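4.2 Writing the scene rules down before anyone runs anything

I'll admit that when we started Roleo I thought the rules for simulated rooms would fit on an index card. They didn't. By May 2019 we had 326 rendered scenes, and two of us were still arguing over what counted as "done" for a bathroom fixture (I lost, mostly). So let me go through the practice we settled on, using the pedestal sink in Figure 3.

Our first rule is that a scene gets checked before any policy touches it. The checker turns the viewpoint through the full 360 degrees and looks at where each object meets the floor or the wall. If a fixture floats or sinks into the boards, the scene goes back. We borrowed this habit from the Burkwood checklist, which is stricter than ours and a lot longer!

The second rule covers small things left inside bigger things. A dark lump in a basin might be the target, a distractor, or just leftover clutter from an asset pack, and a reader of your results can't guess which. Every loose item has to carry a role in the scene file. I'd happily throw out a scene over this one, and I have.

Third, worn textures stay in. We used to swap mottled finishes for clean white ones so that segmentation behaved itself, and our numbers looked great, and then the Nurkanero rooms came along and they didn't. Now a scene keeps the surface it was first logged with, and any swap gets a new scene number.

The last rule is the one people push back on: 100 trials per scene, with the stopping limits for force and speed written in the same file as the geometry. Delić keeps them in a separate file, and I can see why, but files drift apart.

Figure 3. Pedestal sink scene used in Section 4.2.
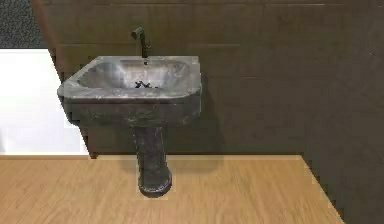
Mirjana Georgiev, commenting on the draft, wrote that she would keep the force limits out of the scene file altogether, as a limit belongs to the robot and a scene may outlive three of them, and she asked that the section at least say who is allowed to change one.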